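Policies trained only on rendered images tend to fail on the first real table they meet. At Siltent, a group of five set out to find which part of the rendering was to blame, and their results point at the light.

The method is simple. Each task is generated twice from the same arm trajectories: once with a fixed overhead lamp, once with a lamp whose height and angle change between episodes. Object poses, textures and clutter are held constant. Training used 949 episodes per condition, and both policies were then run for 143 trials on a two-armed bench.

With the fixed lamp, the policy often closed its fingers short of a thin object whenever a dark patch lay beside it. "It had learned the shadow as part of the gripper," says Milagros Ayala, who built the renderer. Varying the lamp removed most of these early closures, at a cost of up to 12 extra hours of rendering.
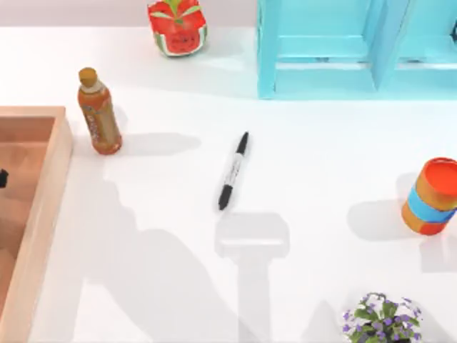 Chidubem Onuoha
Robotics correspondent

In the simulated overhead view, the arms themselves can be out of sight while their shadows still cross the table, one of them ending close to the tip of a marker pen. Ayala's group kept such views in the training set. Glossy and transparent objects remain untested on the bench.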